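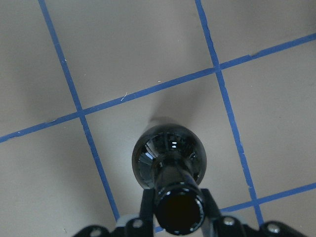 Walnut ink, second batch – December, started 7.15am

Husks from the Kustcombe tree, the ones Elif froze in autumn. Thawed overnight in the sink, stank the place out. 431 g after picking off the worst of the mould. Rainwater to cover, lid half on, lowest ring.

9.30 – colour already better than batch one at the same point. Batch one went in too hot I think. Keep this just under a simmer, no bubbles. Stirred with the old dowel, don't use the good spoon again (sorry Yupin).

11.00 – topped up water. Brown on the test strip but thin, like weak tea. Carry on.

Rusty nails: Asger says leave them out until after straining. Fulgencio says in from the start. Going with Asger this time so we can tell what the iron does. If it stays brown we can still darken half of it later.

1.40pm – husks gone to mush, strained through the jam muslin, twice, then through coffee paper. Paper clogs every couple of minutes, very slow. Got 354 ml, less than hoped. Squeezed the muslin at the end which I know clouds it. Did it anyway.

Back on the heat to reduce. 30 minutes, checked with the dip pen on the cream offcuts. Good line, feathers a bit on the cheap pad, fine on the heavier stuff. Gum arabic – half a teaspoon, ground first, still went lumpy. Next time disolve it in warm water seperately.

Cloves in for the mould. Batch one grew fur by week three.

Bottling: dark glass only, keep it out of the window. Rinse with boiled water and drain upside down on the rack before filling. Label the side, the labels on the caps got swapped last time and Heiðrún lettered a whole envelope in the wrong brown.

To do
– strip on the south window sill, half covered, see how it fades
– nails in a small jar of this one, look at it tomorrow
– ask Yupin if she wants any for the binding class
– buy more coffee papers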